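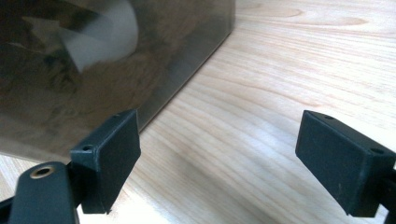 Kitchen Diary, p. 49

February

The tamarind dip finally came out right tonight! I've been chasing the one Suha Geagea brought to Bumholm last summer, dark and sticky with that sour kick at the back, and all my tries so far tasted like thin brown sugar water. Tonight I soaked the pulp a full 60 minutes, pushed it through the sieve twice (my arm is tired) and let it simmer with dates, ginger and a good pinch of toasted cumin until it coated the spoon.

Arlo came by at 5 and ate it straight from the pan with the heel of the bread. He wants more chili. I want less, so we split it into two jars, and his got an extra spoonful of the hot stuff.

Oh, and black salt! Added right at the end, it smells awful and tastes wonderful. I wrote it in the margin of the old recipe and underlined it.

Need more dates before Nerea's lunch. Try it on roasted sweet potato tomorrow.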